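Robotics club minutes, June 2021 meeting

Taken by me again, Gert Modise, since my hand was the closest to the laptop. Sorry in advance for the asides. If I got something you said wrong, add a comment at the bottom and I'll fix it.

**Old business**

We approved the April minutes with one correction: the spare gripper fingers came from Kauppinen and I had written Buvell. Buvell is where we get the cable ties. I've changed it.

The locker key is still missing. Please check your coat pockets!

**Money**

We have 605 left in the account after the last parts order. Heltlow still hasn't sent the invoice for the table clamps, so don't go spending all of it in your heads. I asked whether we could get a second set of finger pads out of this and the general feeling was yes, once that invoice is in and paid.

**The cap task**

This took up most of the meeting, so bear with me. For anyone who missed April, our entry for the Clestosex student challenge is tidying caps: pick one up off the table, put it on the raised shelf, go back for the next. We picked caps because they're floppy in one half and stiff in the other, and we all thought that sounded like fun. (It is fun. It is also maddening.)

We spent a good while arguing about where to grab. One side wants to go for the brim every time, because it keeps its shape and the fingers can close on it flat. The other side, which includes me, thinks the brim is fine until it lies flush with the tabletop, and then you're just scraping wood. My pick is the fold where the crown bunches up next to the brim seam. We went back and forth on this and then agreed to write down both and run each one properly before the next meeting.
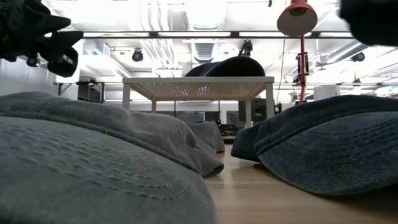

The other sticking point was how high to carry a cap before moving it across. Right now the path goes up, over and down, and we keep the lift generous so a dangling crown doesn't drag on the edge of the shelf. That costs time on every trip. Somebody suggested coming in from the side at shelf height, and I liked it, but then you have to be really sure where the cap hangs relative to the fingers - and we aren't, yet.

We also talked about color. The dark navy cap and the black one are harder for our detection code than the gray, especially in their own shadows. Two ideas: move the lamp, or label more pictures. We have 2,278 labeled so far and I vote we do more of them, but I also know who ends up doing the labeling (hi). Agreed to try the lamp first because it takes five minutes.

**Decisions**

- Run 10 tries with the brim grab and 10 with the fold grab, same starting layout, and log every one, even the embarrassing ones.
- Caps go back on the table crumpled. No smoothing them out to help the arm.
- Leave the shelf where it is until both sets are finished. If you bump it, say so in the log.
- Lamp test before any new labeling.

**Other stuff**

The write-up for Clestosex can be 2 pages at most, and our draft is already over. I'll cut the history section down. If you're attached to the paragraph about our first arm, speak up now or it's going.

We need one more person for the demo table. You don't have to give a speech, just be willing to reset caps and chat with people who stop by.

Next meeting is same room, same time. Bring your log sheets, and whoever borrowed the small hex keys, please bring those too.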